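# Week 4 handout: How a video creator earns money, and why "net worth" is hard to know

Unit: Media Careers and Celebrity Economy
Please read before the tutorial. The reading from Holmgren (chapter 2) is assumed.

Last week we discussed how an online performer becomes known. This week we look at the money. Many students already searched for the income of a favourite creator and found a number on a website. I would like you to be able to say where such a number comes from and what is missing in it.
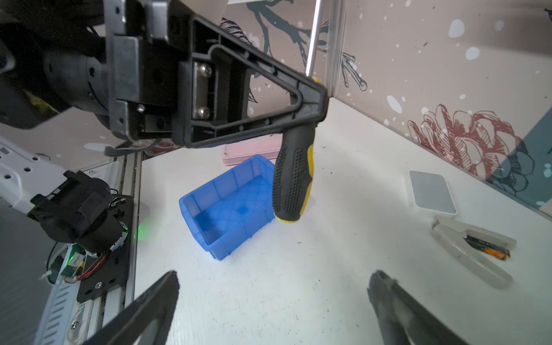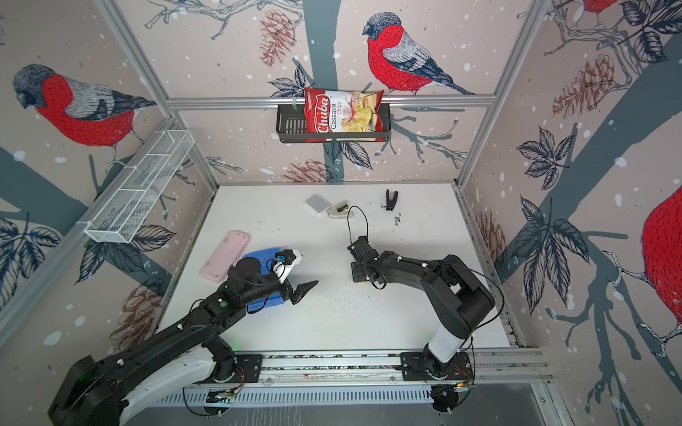 ## 1. Three words that are often mixed up

**Revenue** is all the money that comes in to the channel, before anything is paid.

**Income** is what stays for the person after the costs: editors, music licences, travel, the manager, the rent of a studio, tax.

**Net worth** is what a person owns minus what a person owes, on one given day. A house counts, but the mortgage on it must be taken away. A comedian can have a high income and a small net worth if the money is spent as fast as it arrives. The opposite also happens, for example with a retired actor who bought two flats in the nineties and lives quietly.

Celebrity websites use these words as if they are the same. When you write your assignment, please don't do it.

## 2. Where the revenue comes from

Our case for this week is Nelludine, a comedy channel with short sketches and one longer programme each month. I chose it for its ordinary size. The very large stars are not typical and we learn little from them.

- *Advertising on the videos.* The platform pays a share for each 1,000 views that carried an advertisement. This rate goes up and down during the year. It is usually better before Christmas and weak in January.
- *Sponsorship.* A company pays to be mentioned. The price is agreed for each video, so one good contract can be worth more than a month of advertising.
- *Paying members.* Nelludine has 668 members on the membership service Hokon. It looks small beside the number of subscribers, but members pay each month and the creator can plan with it.
- *Live shows and merchandise.* Tickets, T-shirts, mugs. The revenue can look impressive, while the profit is often thin, as the stock must be bought first.
- *Work outside the channel.* Voice roles, small parts in television, writing for other people. For many comedians this becomes the main part later.

A question which students ask every year: is a subscriber worth money? Not directly. A subscriber who never watches brings nothing to the advertising revenue. But a sponsor looks at the number of subscribers when the price is discussed, so it has some indirect value.

## 3. How the websites make their estimate

Most of them don't have access to contracts, bank statements or tax papers. The usual method is simple:

1. Take the public number of views.
2. Multiply it by a guessed advertising rate.
3. Add something for sponsorship.
4. Round the result to a figure that looks nice in a headline.

Step 2 already has a big uncertainty. The rate depends on the country of the viewers, the subject of the video and the season. Costs are normally left out completely. Debts are left out too, so the result is closer to revenue than to net worth, even if the page says "net worth" in bold letters.

Then other websites copy the number. After some months the same figure can be found in many places, and it begins to look confirmed – but all the pages have one source. When you compare sources, look at the wording. If the same unusual phrase or the same spelling mistake is repeated, you probably have one source and several copies.

## 4. The manager and the agency

Nelludine is represented by an agency, Ronder. An agency takes a percentage of the contracts it brings, and sometimes also a percentage of everything else. Read this part of any contract very slowly. Young performers often sign when they are happy that somebody finally called them, and they notice the second percentage only when the first big cheque comes.

Please note also who owns the channel. In some contracts the performer owns it; in others it belongs to the agency or to a production company. If the performer doesn't own the channel, its value shouldn't be counted in his or her net worth.

## 5. For the tutorial

Bring one article about the net worth of an entertainer of your choice (actor, musician, comedian, athlete with a media career). Mark with a pen every sentence that gives a figure. Beside each one write R, I or N for revenue, income or net worth, or a question mark if the article doesn't make it clear. Look also for the date of the figure; very often it's absent.

Write half a page on which figure you trust the most and your reason for it. Half a page is enough, and handwriting is fine if I can read it.

The essay is due in September. The topic list is on the unit page, and you may propose your own topic by email, but please do this before you start to write.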